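Hollis Street Compost Share: Your Questions Answered

Who can join?
Anyone who lives within walking distance of the Hollis garden gate, and we're generous about what counts as walking distance! We have 92 households signed up at the moment, from big families to folks on their own who mostly save tea bags and apple cores. Write to Mylene Ocampo through the contact form and she'll send you the gate code, usually by the same evening.

What can I put in?
Fruit and vegetable peelings, coffee grounds, eggshells (crush them a little if you can), stale bread in small amounts, and plain cooked rice or pasta. Please leave out meat, fish, dairy and anything oily.

Do I need special equipment at home?
Not at all. Any tub with a lid will do, and plenty of us just use an old ice cream carton by the sink. If you like to sort your scraps before you bring them over, spread out a mat first, line a couple of bins with trash bags, and keep a dustpan handy.

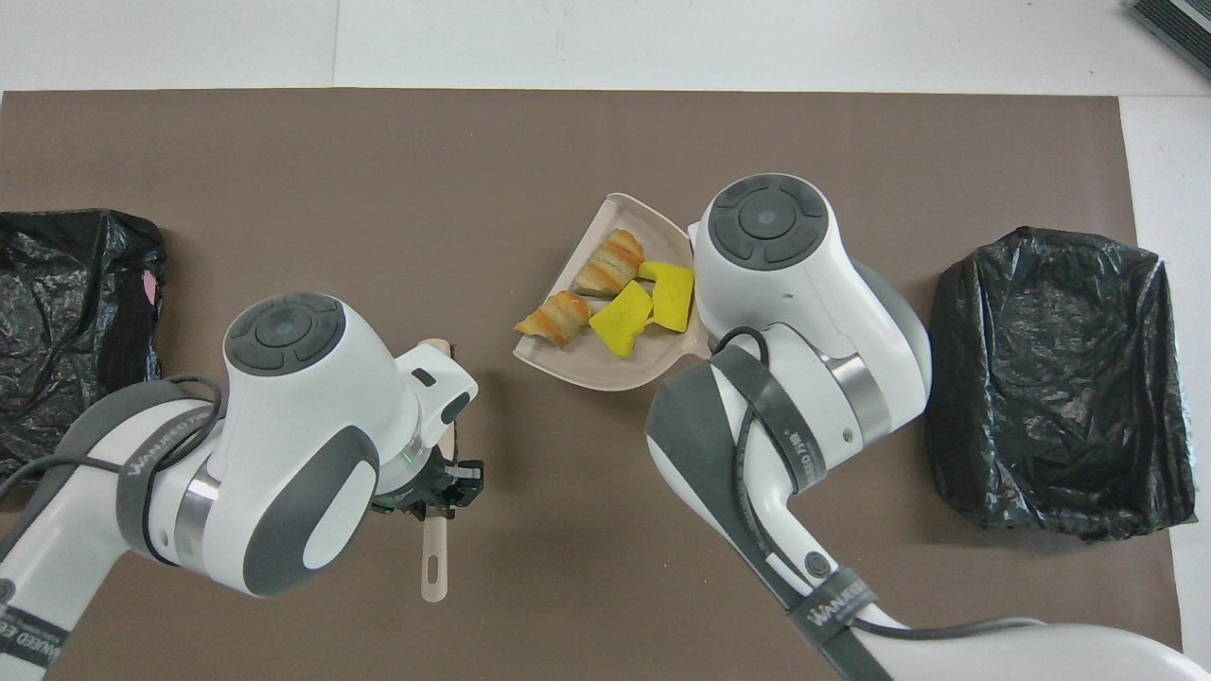
How often can I drop off?
As often as you like, any time before 8 in the evening. There's a limit of 2 buckets per visit, though do ask if you've had a party or a big canning weekend and we'll find room somewhere.

When do I get compost back?
The first finished batch is usually ready in April, and we share it out by the bagful until it's gone. Ewan Kereama looks after the sieving and would dearly love a hand with it, so bring gloves and something to carry your share home in.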